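Ticket 507: handover episodes failing the length check
Project: Umeddale
Opened by: Gintarė Priedītis
Status: open, waiting on Aušra

Hi Aušra, me again, sorry! The key and chain task is giving me trouble. I recorded all morning and got 278 episodes saved, but the checker keeps throwing out the ones where the grippers stay close together for a while. It says "no motion" and trims the end off, so the part we most want the model to learn from (both arms working on the chain!) is gone.

What I tried so far:
- restarted the recorder, no change
- swapped the left and right wrist camera streams in the config, no change, put them back
- raised the idle limit to 2 seconds, which saved almost half of the rejected ones

Two moments from the overhead view, so you can see the kind of pose I mean: 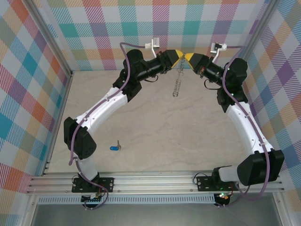
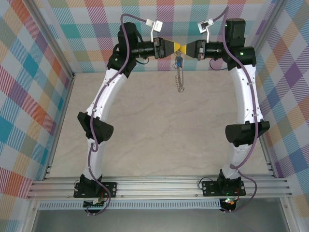

Grippers nearly touching at top center, silver piece hanging below them, in both.

My guess is that the checker only looks at the big joints and ignores the gripper openings, so a slow careful pass looks like nothing is happening. Could you check that on your side? I don't have write access to the Raudsepp scripts.

Update, 3:40 pm: tried the older checker from the Rallenano branch and it keeps everything, even the real junk where I'd stopped to drink my coffee. So that's no good either. I'm leaving the raw files where they are, please don't run the cleanup yet!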